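Ata da reunião - preparação do dia aberto
Associação Jondis, sala de cima
30 de março de 2023

Abriu-se a sessão às seis e um quarto, com o atraso habitual e sem café. A ata anterior foi aprovada sem ninguém pedir para a ler.

1. Balanço da visita à Korkine
Foram 2 autocarros, um deles quase cheio. A demonstração de dobragem de roupa foi a que mais gente prendeu. Há quem tenha camisas por passar desde o Natal e tenha saído de lá com planos. 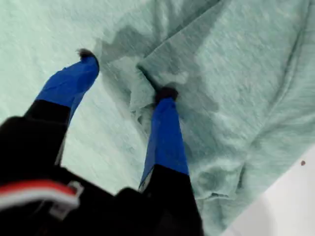
Discutiu-se se vale a pena trazer a mesma demonstração para o nosso dia aberto. A favor: enche a sala. Contra: enche a sala, que leva 126 pessoas sentadas, e no ano passado apareceram 214. Decidiu-se fazer 2 sessões e pôr alguém firme à porta.

2. Condições da Odoi
A Odoi empresta as mesas brancas e pede que voltem brancas. Ficou registado.

A proposta de deixar o público trazer a própria roupa foi rejeitada após debate mais longo do que merecia. Usam-se T-shirts lisas, lavadas.

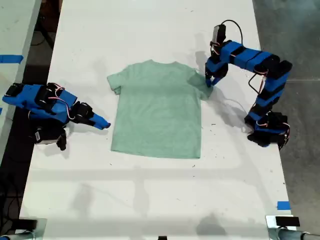 Demonstração com T-shirt: um braço segura a manga direita, o outro está pousado na mesa.

3. Outros assuntos
A Gandow ainda não respondeu sobre o som - insiste-se por telefone. O cartaz volta para trás, por dizer "dia alberto".

Sessão encerrada às oito menos dez. Próxima reunião em data a combinar.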